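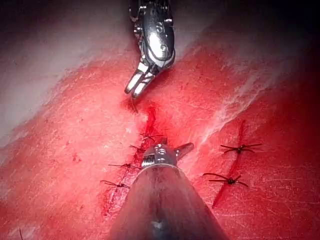 Wrist camera view from a suturing episode. Four knots tied along the left incision, two along the right.

Welard Suturing Episodes

Data card and README

Summary

Welard is a collection of teleoperated suturing episodes recorded on a two-arm surgical robot. Each episode covers one interrupted stitch on ex vivo tissue, from the needle pickup to the trimmed tails. The data was gathered for training imitation policies and for testing models that split a procedure into steps. It contains 1,718 episodes in this release.

The recordings were made at the Virkov lab by three operators. Waqas Orakzai ran the collection and maintains the files. Blažena Ondrejka wrote the labeling guide and checked the step labels. Questions about the arm logs should go to Yasir Hashmi.

What is in an episode

Every episode is a folder with the same layout:

wrist: color video from the small camera on the gripper wrist
overview: color video from the fixed camera above the table
arms: joint positions, tool poses and jaw opening for both arms
commands: what the operator's hand controllers sent, before scaling
steps: start and end of each labeled step
notes: free text from the operator, often blank

All streams share one clock. The wrist video is the main input for most of our own training runs. The overview video was added after the first month of collection, so the early folders do not have it. The loader returns an empty value for a missing stream and does not raise an error.

Setup

One arm carries a grasper with two slender jaws. The other carries the second instrument, which holds tissue, takes the tail of the thread or waits near the seam, depending on the step. Both have a wrist joint close to the tip, and the jaw opening in the arms stream is measured at the motor. It does not account for cable stretch, so a closed jaw on thread and a closed jaw on nothing can read the same. Use the video if you need to tell these apart.

We collected on 48 tissue pieces. A piece may carry more than one incision, and stitches from earlier episodes were left in place. A model will therefore see finished knots and loose tails in many of its starting views. We kept it this way on purpose. Policies trained only on a clean incision did badly once there were a few knots nearby, and tended to reach for old tails.

The piece number is stored with each episode. Please use it when you make your own splits. Two episodes from the same piece look very much alike, and a random split will give scores that are too high.

Collection procedure

1. The operator places the piece and makes the incision by hand.
2. Both arms go to the start pose. It is varied a little between episodes.
3. The operator starts recording with the foot pedal.
4. One stitch is placed, tied and trimmed.
5. The operator stops recording and marks the episode as good, usable or failed.

Failed episodes are included. They have a reason code: dropped needle, torn tissue, broken thread, loose knot, or other. Leave them out for plain behavior cloning. They are useful for training a success detector, and Dayana Cisneros used them for that in the Wavel baseline.

Operators were asked to work at a normal pace and to correct mistakes the way they usually would. A regrasp is part of the episode and is labeled as a regrasp.

Step labels

There are seven steps: pick up needle, position needle, drive needle, pull thread, wrap, tighten, trim. Regrasp can appear inside any of them.

The border between wrap and tighten is the hardest to place. The guide says tighten begins when both ends of the thread are held and start moving apart. In the wrist view one of the ends is often hidden behind an instrument, and labelers then used the overview video if there was one. For early episodes they had only the wrist view to go on, and those borders are less exact.

We had 200 episodes labeled twice by different people. Agreement is good for drive needle and trim, and weakest between wrap and tighten. Both sets of labels are in the folder called double, so you can work out your own measure.

Splits

The test set has 282 episodes. No tissue piece in the test set appears in training. All three operators appear in both. There is no official validation set. In our own work we hold out a few training pieces and rotate them.

Known problems

Dark thread against dark blood is hard to see, for people and for models. Thread tracking from the wrist video alone loses the thread often near the incision.

Lighting falls off toward the corners of the wrist view. Deep shadow in a corner is normal and does not mean the camera was blocked.

The polished metal of the tools gives strong highlights. Exposure was fixed for the whole collection, and some views have small blown-out spots on the instrument shafts.

The instruments hide part of the work in many views. A shaft close to the camera can cover a large part of the seam. We did not remove these episodes.

The tissue surface is wet and shiny in places, which upsets most depth-from-video methods we tried. There is no depth stream.

Operator three is left-handed and has the roles of the arms swapped. The operator field tells you which episodes these are. Mirroring the video also mirrors the thread wraps, so do not treat a mirrored episode as a right-handed one without changing the wrap direction.

Intended use

The data is meant for research on learned manipulation, step recognition and failure detection. It should not be used to judge the skill of a surgeon. The operators had different amounts of practice on this system and none of them were being scored. Nothing trained on this data is fit for use on patients — the collection is too small, the tissue does not move with breathing, and only one type of stitch is covered.

Some people find the pictures hard to look at. If you show them in a talk or put them on a project page, a short warning is a good idea.

Getting started

Unpack the archive and set WELARD_ROOT to the folder that holds it. Run check_files first. It reads every episode and prints the ones with a missing stream or a clock gap. The early episodes will be listed as missing the overview video, as noted earlier. Any other message points to a bad download.

The loader can give you whole episodes, single steps or fixed windows. Windows do not cross a step border unless you set cross_steps to true.

Changes

December release: added reason codes for failed episodes, fixed a sign error in the left wrist angle, and moved the second set of labels to its own folder. Wajid Arain found the sign error. If you trained on the earlier files, the left arm poses need to be loaded again.

The Trương controller logs are not part of this release. They use a different clock and have not been lined up with the video yet.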